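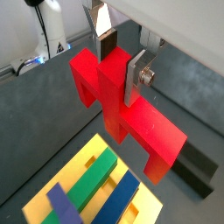 A red puzzle piece held between two metal fingers.

The dispute over the pay floor at the Jurkdale municipal depots has now entered its second month, and readers of this blog have asked for a statement of where matters stand. I set out below what is on the public record, together with my own view, which binds no one but me.

In October the Jurkdale town council adopted a revised wage scale for hourly employees in sanitation, parks and road repair. The scale raised the lowest grade and was to take effect with the next pay period. It has not been applied. The council's finance office informed the workers' association by letter that the increase would be paid only after a review of staffing levels, and that up to 96 positions might be affected by that review.

The association replied within 21 days, as the bargaining agreement requires. Its position is that a wage scale adopted by vote is an obligation of the employer, and that the number of people employed is a separate question to be negotiated under a separate article. Having read both articles, I consider this reading correct. Article 7 deals with pay and contains no reference to staffing. The council has not identified any clause that joins the two.

The finance office has argued that revenue from the Quintero industrial park fell short of the estimate used when the scale was drafted. That may be so. The estimate was prepared by the same office, however, and the shortfall was already known in part when the vote was taken. Employees who planned their household budgets on the strength of a public decision should not be asked to carry the cost of that error. 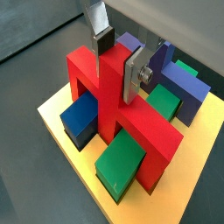
The comparison with Pleneck deserves attention. The Pleneck council faced a similar gap last year and chose to delay the purchase of vehicles until the spring. Wages were paid on the new scale from the first month. Overtime was reduced by agreement, and the depots remained open on their usual hours. Pleneck is the smaller town, and its circumstances differ in several respects, but its council began by meeting with its employees. In Jurkdale the first meeting was held after the letter had gone out.

More than 200 residents attended the open session at the Wemo Street hall, which began at 6:30 p.m. and continued well past its scheduled close. Speakers from both sides were heard with courtesy. The council agreed to publish the staffing review in full and to issue no termination notices before its publication. The association agreed to postpone its ballot on a work stoppage for the same period.

I would urge the council to apply the adopted scale now, with back pay, and to continue the review on its own timetable. I would also ask the association to publish its proposal on overtime, which has so far been described only in outline. Written comments on the review may be left at the clerk's counter during office hours, and I will post the text of the review on this blog when it is released.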